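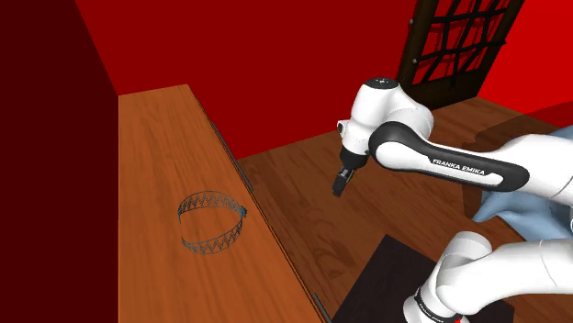 Section 4. Oiling the tabletop

By now you've sanded, wiped and (I hope) had a sandwich, so we can get to the fun part. I've oiled more than 1000 tabletops with Skastetti and I still love the moment when the grain wakes up. It's quick work once the can is open, so read the whole section first and then come back to step 1.

What you need on the bench: the can of Skastetti oil, one white pad (part 2782, in the flat envelope), a stack of clean cotton rags, gloves, a stir stick, and a metal bucket with a lid, filled halfway with water.

CAUTION: Rags with oil on them can heat up and catch fire all by themselves. I'm not kidding about the bucket. Every rag goes into the water as soon as you're done with it, and the lid goes on. Never ball one up and toss it in the trash!

1. Open a window. The smell is mild, kind of nutty, but you'll be leaning over it for a while.

2. Stir the oil slowly, right down to the bottom of the can. Don't shake it. Shaking puts bubbles in, and the bubbles end up on your table.

3. Try it first somewhere out of sight. I use the underside, near a leg. Wait until the patch is dry before you decide you hate the color, because fresh oil always looks darker and a little orange.

4. Pour out a puddle the size of a pancake in the middle of the top. Spread it with the white pad, going with the grain, in long strokes from one end to the other. Add another pancake when the pad starts to drag.

5. Do the edges last, with whatever is left on the pad. Run a finger along the bottom of the edge to catch drips. They hide there and dry like little beads, and then you find them with your sleeve.

6. Leave it alone for nine minutes. Set a timer and go stand in another room if you're a fiddler like me.

7. Wipe everything off with clean rags. And I mean everything! The top should feel nearly dry to the back of your hand. If it feels tacky, keep wiping, and change rags more often than seems reasonable.

NOTE: Dull spots after wiping are fine. End grain and knots drink more than the rest, and they usually catch up on the second coat.

8. Let it dry overnight with the window cracked, then repeat steps 4 to 7 with half as much oil. Most tables want two coats. Soft, thirsty pine might want three. 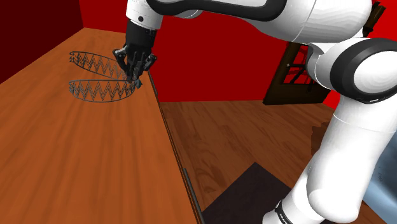
Nimal Barua wrote to ask whether the second coat can go on the same evening, as the top already felt dry by suppertime and the table was needed for the weekend. Please don't! It feels dry long before it is dry, and a coat laid over a soft one stays gummy for ages. Give it the night.

9. Wait before you use the table for real. You can set light things on it the next day, but full hardness takes 336 hours, so two weeks. Until then, no hot dishes, no wet glasses, no tablecloth (cloth traps the air and leaves a print of its weave).

Cold or damp rooms slow all of this down. I did one in my garage in a rainy spell and it was still sticky when I'd usually be sweeping up. If yours is like that, warm the room gently and get some air moving. A fan across the room is plenty; pointed straight at the top it just blows dust into the finish.

If you do get a sticky patch, put a few drops of fresh oil on it, rub with the pad until it loosens, and wipe it right off. That fixes nearly all of them. For stubborn ones, see Section 7, where I go on at length about scrapers.

Put the lid back on the can, tap it down all the way around, and store it upside down for a minute before you turn it right way up on the shelf. Section 5 covers the legs.

Skastetti Wood Care, Gavelberg | Contact us | © Skastetti. All rights reserved. | Back to top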